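Unit 4: Paying People to Bring Things Back
Handout to go with Sakda Wiriya's lecture, Materials and Waste for Beginners
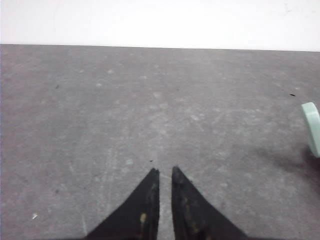

Fig. 1. Two black gripper fingers over a gray work surface.

Welcome back, everybody, and thank you for the lively talk last time about curbside bins (I am still getting emails about pizza boxes, and I love it). In this unit we leave the bin behind and look at deposit schemes. You pay a little extra when you buy a drink, and you get that money back when you return the container.

Some words you'll want to have handy:

Deposit: the extra amount paid at the register.
Redemption: handing the container back and getting the deposit.
Return rate: containers returned divided by containers sold, over the same stretch of time. Please don't mix your months, it makes a terrible mess of the homework!
Unclaimed deposits: the money left over when people don't return things. Who gets to keep it is a bigger argument than you might expect, and we'll spend a good part of the hour on it.

Our running case is the town of Caltgate, where the Kindeo scheme started in July with 3 return points: the bus station, the library and the Chareonsuk grocery. The deposit is 10 cents, the same for every size. On its first morning the grocery took in 273 bottles, mostly from two families who had been saving them up in the garage, so do be careful about reading too much into a first morning.

Think about these while you read:

Would a flat deposit work as well on a large bottle as on a small one? Who carries the cost when a shop has to give up floor space? And what about folks who don't have a car, or who live up four flights of stairs with no room to store empties?

The Prestix reading compares cash refunds with store vouchers. It's a bit dry in the middle, I'm afraid, but stick with it, the tables near the end are lovely. Skip the appendix unless you enjoy that sort of thing (I do).

For next time: work out a return rate for glass and for plastic from the Caltgate sheet, and write a paragraph on why they might differ. Pencil is fine.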